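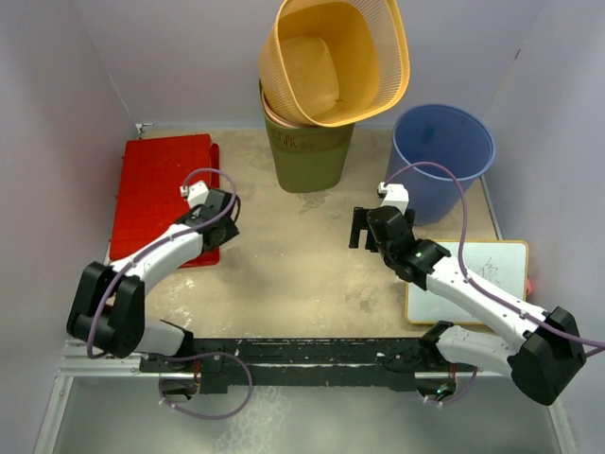

Section 7: Setting Up Your Door Alarm and Panic Remote

OK, you've got the Zastum base unit plugged in and it's chirping at you. Good! The chirp stops once a sensor is paired, so let's do that now. I've put this kit in my own house and in my mother-in-law's place over in Norville, and the second time went a whole lot faster than the first, mostly thanks to the notes I've stuck in below.

Before you start, wipe down the door trim with rubbing alcohol and let it dry. I skipped this the first time and found my sensor on the welcome mat by morning.

1. Pull the plastic tab out of the door sensor. The little light blinks green.

2. Hold the PAIR button on the base unit until you hear two beeps, then let go.

3. Open and close the sensor's magnet against it. One long beep means they've found each other. If you get a buzz, go back to step 2.

4. Stick the sensor on the door frame and the magnet on the door itself, up high on the side that opens. Line up the arrows. You want a gap no wider than a pencil.

5. Type in the factory code, 1378, and press SET. Now enter your own code twice. Please do change it (mine stayed on the factory code for a month, and I'm supposed to be the careful one in the family).

6. Press ARM and walk out. You have 34 seconds before the system goes live.

7. Come back in and let it go off. Yes, on purpose! Everybody in the house should hear what it sounds like from their own bedroom with the door shut.

Note: The entry alert and the full alarm are different sounds. The entry alert is a soft double tone, and my kids thought it was the dryer. Play both a few times until people stop guessing.

Caution: The siren is loud enough to hurt. Don't hold the base unit near your head while you test it, and put the dog outside first.

Caution: If you added the Endance monitoring plan, call and ask for test mode before step 7. Otherwise they may treat your test as the real thing.

The panic remote is already paired at the factory. Hold the red button for a full two seconds to set it off. I keep mine on the nightstand. If you have the older Girard remote, it needs its own adapter, and the steps for that are in Section 8.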